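Setting up the Narkov hand-held gripper kit for your first recordings

Posted January 19, 2022

I use the Narkov kit from Avolell since July, and people at other labs ask me often how to start with it. The manual is correct, but it begins with the software, and I think it is easier to begin with the hands.

What you need

The kit itself (gripper, camera, clamp, cables), a computer with the Rewi recorder installed, and one printed marker on a flat board. The full kit cost us 1,840 dollars. A second pair of finger pads is sold separately, and I recommend to order it together, as the shipping was slow.

Step 1. Check the fingers

Close the gripper slowly and look from above. Both pads should touch along the full length. If only the tips touch, loosen the two screws at the base of one finger, press the fingers together by hand and tighten again. Do not use much force, the thread is small.

Step 2. Fix the camera

Put the camera in the clamp and tighten it until it does not turn when you shake the gripper. Leave a small loop in the cable. Mine was too tight at first, and the connector came out at every wide movement.

Step 3. Calibrate

Open Rewi and choose New Session. Stand in front of the marker board and move the gripper slowly — left, right, closer, farther — until the bar is full. If the bar stops in the middle, there is usually a reflection on the marker. Change your angle a little and continue.

Step 4. Choose a simple task

For the first day take one object which does not move by itself and has a clear handle or door. We worked with a microwave on a small table. Begin each recording with the fingers open and pointed to the object, wait one second, then approach.

Step 5. Save and check

Rewi makes one file per attempt. My first good session had 66 attempts and 3,468 frames were marked as bad, nearly all from fast turns of the wrist. After I learned to turn more slowly, this number became much smaller. Delete the bad attempts the same day, when you still remember them.

For the approach, keep the object between the two fingers in the camera view.

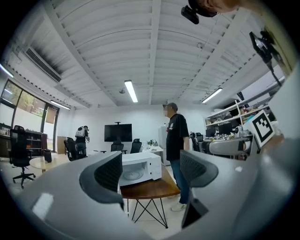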